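Ticket 1870: Label printer drops characters outside basic Latin after driver update
Product: Kindetow label software, print service
Site: Nendwood, packing office
Opened: January 26, 2025
Priority: Normal
Status: Resolved

Problem as reported
Labels for kitchenware bins print with empty boxes in place of Chinese characters. English text and barcodes on the same label are fine. The on-screen preview shows every character correctly. Fault began after the print driver was updated on the office PC. Labels printed in October with the same template are good.

Environment
One desktop PC, wired network. Thermal printer connected by USB. Template set "Savar bins", 41 templates, stored on the shared drive. Print service runs under its own local account.

Log

Entry 1. Restarted the print service and power cycled the printer. No change.

Entry 2. Printed the printer's built-in test page. Clean, no missing dots. Print head ruled out.

Entry 3. Pictures. 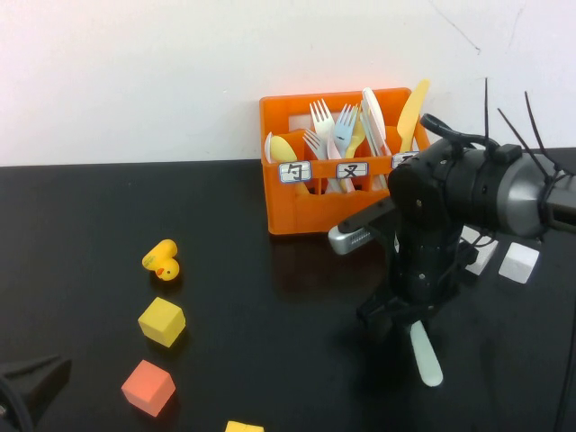
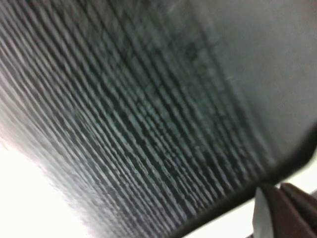 Entry 4. Exported one failing label to PDF from the design screen. Characters are present in the PDF. Sent the same label through the print queue with the printer paused and opened the spool file. Characters are already replaced at that stage, so the fault is between the design screen and the driver.

Entry 5. Compared font lists. The logged-in user has the Ghumman Sans CJK font installed for that user only. The service account can't see it. The old driver sent text as graphics drawn in the user session. The new driver defaults to "Use printer fonts where possible" and passes the text to the service, which falls back to a Latin font.

Entry 6. Turned off "Use printer fonts where possible" and printed again. Boxes gone, but text is soft at small sizes and each label takes longer to start. Not acceptable to site as a permanent setting. Turned back on.

Entry 7. Removed the per-user font. Reinstalled with "Install for all users". Restarted the print service. First label still failed. Cleared the font cache in the Kindetow data folder, restarted the service again, and the label printed correctly.

Entry 8. Ran a batch of 81 labels covering all templates in the set. All characters present. 6 labels had the last character clipped on the right. Those templates have a fixed-width text box sized for a different font. Changed the box to "Shrink to fit" and reprinted. OK.

Cause
Font installed for a single user and not available to the service account. Hidden until the driver update changed how text is rendered.

Follow-up
Font install step added to the PC setup sheet. Backup PC at the same site has not been checked. Open a new ticket if the fault shows up there.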